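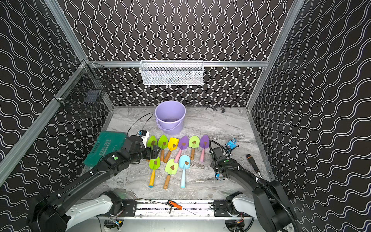 Small trowels, a lavender bucket and a green toolbox, with a wire basket hanging behind.

There is a stretch in April when every family with a patch of dirt rediscovers its children's garden tools, usually all at once and usually with last fall still stuck to the blades. Leilani Haverford has run the Saturday-style potting club at the Maneck community garden for 11 years (it meets at four in the afternoon, whenever the weather will have it), and she is wonderfully relaxed about a bit of soil on a trowel. What she minds is the heap.

"Lay them out first," she told me, over a cup of very strong tea. "Blades all one way. Then you can see what you've got before you start putting anything anywhere."

I tried it at home with our own sorry collection, 14 pieces if you count the rake with the cracked handle, and it did help! The little trowels went together in a bucket my daughter can carry by herself, and the grown-up things, the clamps and the pruners, went into a lidded box. Wire baskets are her other great love, because the crumbs of dirt fall straight through and you can hose the whole thing down. She hangs hers low, 22 inches off the floor, so that a four-year-old can reach in, and put things back too, on a good day.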